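Clavport Junior Basketball
Winter progress report to the Hemetti Fund

Hello again from Clavport! You asked for a mid-season update on the winter program, and since I was told last time that my report was "a bit brief" (fair enough, I wrote it in the car outside an away game), I've tried to put everything in. Skip to the money bit if that's all you need.

Where we're up to

We finished registrations with 122 players, which is the most we've ever had in a winter and a good deal more than I put in the application. The growth is nearly all in the under-12s and the under-14 girls. The under-14 girls used to be one team that scraped together a five every week and borrowed from the age group below when somebody had netball. Now they're proper squads with a bench, and the noise from that bench is something else. The older boys are flat, same as last year. We lost a few to footy and one lot moved over to Junell, where there's a rep side with a late-evening training slot that suits kids with part-time jobs. I don't blame them at all, but I'd like to have something to offer that age group next winter and I'll come back to it further down.

The fee subsidy you paid for has gone out to 38 families. We set it at $100 a player, taken straight off the registration so the parents didn't have to pay up front and chase it back. I was nervous about whether people would ask, so we made it a tick box on the form with no follow-up questions, and they ticked it. A couple of families who'd dropped out after last summer came back on the strength of it. One mum told me at the door that it was the difference between one kid playing and both of them playing, and I've been carrying that around with me ever since.

Games so far

We're past the halfway mark of the home-and-away rounds. Results are all over the shop, which is pretty normal for us in winter when half the kids are in their first season. The under-16 girls are sitting near the top of the ladder and have only dropped games to Junell, both times in the last quarter, and both times because we stopped rebounding. The under-12 mixed side hasn't had a win yet but they've gone from being run off the floor in the first weeks to losing by a basket in the last one, and you should have seen them when the other team had to call a time-out. They thought they'd won the grand final.

The best game I've watched all winter was the under-14 boys at home against the top side. We were miles behind at the half, couldn't hit the rim, and one of our guards had fouled out before the kids had finished their oranges. Then we put on a full-court press that we'd only taught them a fortnight earlier, mostly because we were tired of watching them jog back, and they just kept stealing it. Lost by a point in the end on a free throw. The parents stood up for both teams and I had to go and look busy at the score bench for a minute.

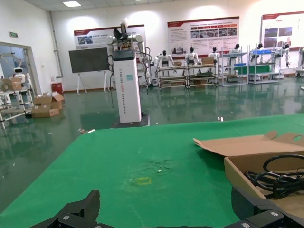 What I take from the press is that we've been too cautious with the younger groups. Our coaches (me included) have always held back on teaching anything beyond spacing and man-to-man until the kids are older, on the theory that it confuses them. They weren't confused. They loved it! So we've changed the training plan for the second half of the season and there's now a short block at every session where each team learns one new thing and has a go at it in a scrimmage, even if it falls in a heap.

Court time

Now the tricky part. The grant was written on the basis that we'd have both courts at the Tsakiris Stadium for weeknight training all the way through. We had both until the roof over the back court started leaking in the June storms. Council closed that court while they worked out whether the boards were lifting, and for most of a month we ran everything on the front court, with age groups doubled up and the littlies training across the width with the side hoops down. It was chaotic and very loud. I'd say the coaching suffered but the kids didn't seem to mind, and the under-10s now know all the under-14s by name and get high fives in the carpark, so there's that.

The back court is open again with a patch repair. We've been told the proper roof job will be done after our season finishes and before the summer comp begins, and I've asked for that in writing. I haven't got it in writing yet. We did get a reduction on the hire for the weeks we were down to one court, and I'd like your okay to put the difference towards extra sessions in September, so the kids who missed out on floor time get it back before finals. Let me know if that needs a form.

Referees

You'll remember this was the part of the application you asked the most questions about. We've run both of the beginner referee courses now, one before the season and one in the school holidays. The second was better. In the first we spent too long on the rule book and the kids' eyes glazed over, so in the holidays we put whistles in their hands in the first ten minutes and had them call a scrimmage that the under-16s were under instructions to play as badly as possible. Travelling, double dribbles, somebody shooting at the wrong hoop. Everyone had a ball and they learned heaps more.

Most of the new refs have stayed on and are doing under-10 and under-12 games in pairs, with an experienced adult in a bright shirt near the sideline. The shirt is mainly for the parents. We've had two sideline incidents this winter, both of them adults yelling at a teenager with a whistle, and in both cases the adult was asked to go and sit in the car and did. I rang both of them later and both said sorry to the kid the following week. I know you wanted those reported and I'd rather tell you about them than have you hear it at a carnival somewhere.
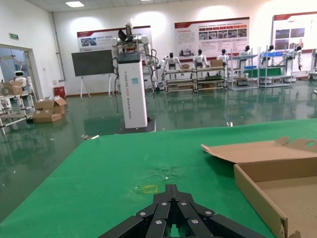

The green table and its yellow square.

Coaches

We've got a coach for every team, which sounds like the bare minimum but it's the first winter I can say it. Last year I was doing three teams on my own and I was no good to any of them by August. The money you gave us for accreditation fees made the difference, because asking a parent to give up their evenings is one thing and asking them to pay for the privilege is another. A few of our under-18 players are assisting with the little ones too, and they're brilliant at it. The little ones listen to a seventeen-year-old who can touch the net in a way they will never listen to me.

What hasn't worked is the online coaching module. We bought access for everybody and hardly anyone has finished it. People start it, the video buffers, they wander off. I'm going to drop it for next season and do a face-to-face afternoon at the stadium with the front court booked, where they can see the drills run by actual kids. I think it'll cost less as well, though I haven't done the sums.

Money

The full statement is attached separately, but the short version is that we're under on court hire (see roof), on budget for the fee subsidy, a touch over on referee shirts and whistles, and over on balls. The balls are my fault. I ordered the size 6s and forgot that the new under-12 teams needed size 5s of their own, and then a bag of the older ones had gone slick and had to be retired to the shooting games. Balls for the size 5 teams have arrived and are in use. I won't be asking for more on that line, we'll cover the gap out of the canteen.

Uniforms came in under the quote because several families handed back singlets from last year in good nick. I've kept a small amount aside there for late sign-ups and reprinting numbers. We have had more than one player called up to a team where somebody else was already wearing their number, and gaffer tape only lasts until the first hard screen.

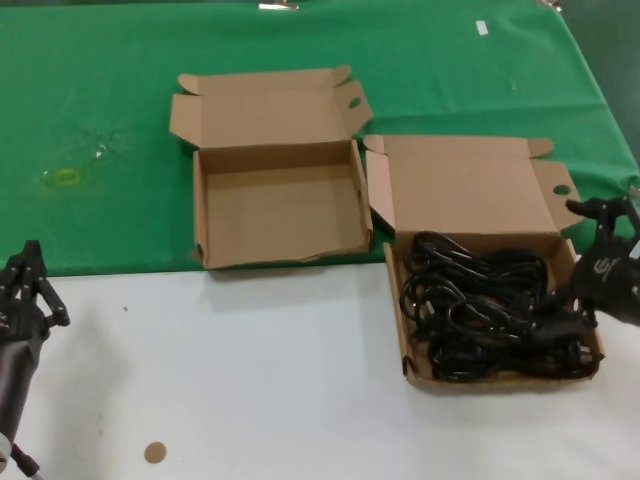

Travel is the line I'd watch. The Junell games are a long drive and fuel has been ugly, and although we budgeted for a minibus hire on the double-header rounds, the bus we normally use has been off the road since early winter. Parents have been car-pooling and we've been giving out fuel vouchers from the travel line, with receipts kept. So far it's evening out. If we make finals in more than one age group, and I reckon we might, there'll be extra trips that weren't in the plan.

Second half of the season

The rest of the home-and-away rounds run through August and then it's finals. Alongside that we've got the September sessions (if you're happy with the hire money going there), one more catch-up afternoon for the new refs, and a come-and-try day for girls who've never played. The last come-and-try was a bit of a washout since we'd managed to book it on top of the school athletics carnival. We've checked the school calendar this time. Twice.

For the older boys, I'd like to trial a later session on the front court for anyone in the under-18 age group, no team commitment, just turn up and play. It could use the court time we already have on the books, so there's no extra cost to you, but it wasn't in the original plan and I want to be upfront about it. If it gets decent numbers I'll write it up properly in the next application.

Things I need from you, when you get a chance: a yes or no on moving the court hire savings, a yes or no on the under-18 session, and the new version of your logo for the finals program, as the one I've got prints as a grey blob. You're also very welcome at any home game. The under-12s play first, so come early if you want to see them get that win. The canteen does a good egg and bacon roll but they run out by half past ten.

Program coordinator, Clavport Junior Basketball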